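Prologue or chapter one?

Thu Dương
My novel has a prologue of 530 words set 27 years before the main story. A beta reader skipped it and said she followed everything fine. Should I cut it or rename it chapter one? I want to start sending the book out in May. 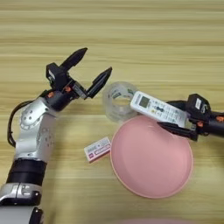
Bhupendra Dixit
If she followed it fine, try cutting it. Save a copy, then read chapters one to 3 without it and mark each spot where you miss something. Usually a line or two of dialogue covers it. I wouldn't rename it. A jump of that many years right after chapter one feels odd unless the book keeps going back to that time.

Ngọc Văn
I kept mine. Some people like them.

Đạt Hoàng
Check what each agent wants for sample pages too. If they ask for the opening, the prologue counts as part of it, and it uses up pages you may want for your main character.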